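Progress report no. 8: Table service pilot
Project: Olszewski dining rooms, kitchen and table automation
Supplier: Avton
Grant holder: Onow
Report date: 24/07/2021

Work since the last report

Most of this period went to preparing for the Avton open day and then trying to make sense of what we saw there. The budget line for visits stood at $3574 in April. We have spent $2505 of it on travel, one night's lodging and the fee for a private session after the public one. I would not ask for more money under this heading until the points below are settled.

The public part was smooth and short. The presenter talked a great deal about partnerships and very little about failures. When the floor opened for questions, I asked for the log of attempts from the previous month and was told it would be sent on. It has not arrived.

The private session was more useful. We had asked for bread handling on a dressed table, as this is the job Olszewski cares about most. The Avton staff set the arm up over a basket with a braided loaf and a small round bun in it, on a gray cloth, and ran the routine from their own laptop. They chose the bread and they placed the basket. We asked to move it ourselves between runs and were allowed to do so only near the end of our time.
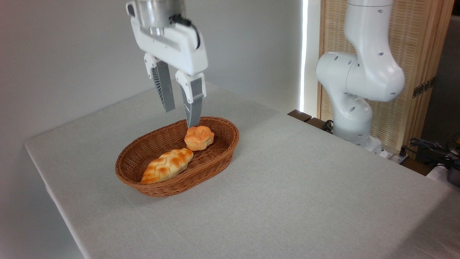 Can the system be left to serve bread without a member of staff beside it?

Avton's position is that it can, once it has been tuned to the room. Nothing we were shown backs that up. An operator stood within reach of the stop button for the entire session, and each run was started by hand.

What we still need

The Aseck safety review cannot begin without the attempt log and the written limits on speed and grip force. Avton has sent a brochure twice. The brochure gives a figure of 127 picks per hour but does not say what was being picked, or whether a dropped item counts.

We also need an answer on cleaning. The ribbed pads on the fingers would be touching food all day, and the staff could not tell me how they come off or how often they should be replaced.

Next period

I propose a second visit on our terms – our bread, our baskets, our tablecloths, and a count of drops kept by us. The remaining $1069 should cover it if we travel there and back in one day. If Avton will not agree, I recommend holding the next payment and telling Olszewski why.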